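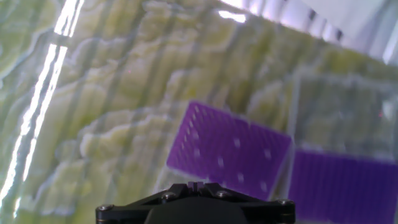 Figure 3. Wrist camera view of the two purple tip racks on the green marble-patterned mat.

3.2 Collecting the demonstrations

We tried two ways of showing the arm what we wanted, and I'll admit up front that I had a favorite going in. The first was plain hand guiding: put the arm in its free-drive mode, grab it near the wrist, and walk it through the motion. The second was remote control through Vukico, our teleoperation program, with the operator sitting at a desk and watching the wrist view on a monitor. Both methods wrote to the same Irkel log format, so everything after this section treats the episodes alike.

Hand guiding felt great for big moves. Anybody in the lab could do it after a minute of practice, and the paths came out smooth. It fell apart close to the racks, where you want a millimeter and your arm gives you five. Callum Yeoman did most of the early hand-guided episodes and kept overshooting on the last bit of the descent, then backing up — and the policy happily learned to overshoot and back up too. We threw out 381 of those episodes and started that part of the set over in April.

Remote control had the opposite problem. The fine work was good and the long moves were painfully slow. What the operator sees matters a lot here. In Figure 3 the gripper takes up the bottom of the view and a hard streak of glare runs down the left side, so anyone steering from that view alone has to judge depth from the edges of the nearer rack. We asked operators to pause above the rack before going down, and we kept those pauses in the data.

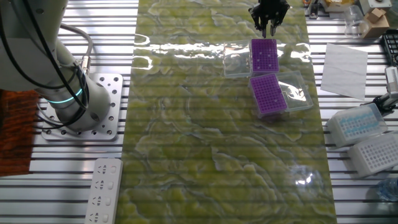
Figure 4. The workspace seen by the fixed camera.

The fixed camera went in because the wrist view tells you very little about height. We showed it to operators in a second window and also fed it to the policy. It helps most in moments like the one in Figure 4, with both fingers pointing down just above the upper rack, where the gap between fingertips and rack is what you need to judge. The lower rack sits at a different angle, and we left it that way on purpose so that operators couldn't replay one wrist rotation from memory.

The final set has 735 episodes from 6 operators, with 8 held back from training to check the replay code. Most are mixed: hand guiding for the approach, remote control for the descent. We marked the switch point in each log by hand, going by the Moriarty labeling rules with one change, which was to count the pause as part of the descent.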